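### A word on resets, from the Wullgate bench

As many of you know, Han-gyeol Song has been after us since March to write down how we set up a table between recordings, and I'm so glad she kept at it! Tunex now has 11 rules on one page, and my favorite is still the simplest: hands out of view before the arm moves.
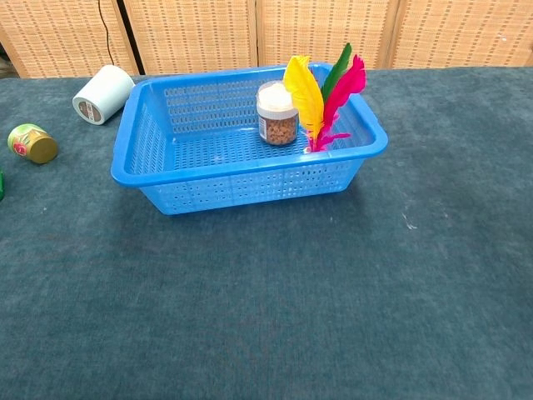
Please do read rule 9 twice (I had to). If an item rolls off, stop, log it and start over, even on a good run. Woo-jin Bang has printed copies at Gremside.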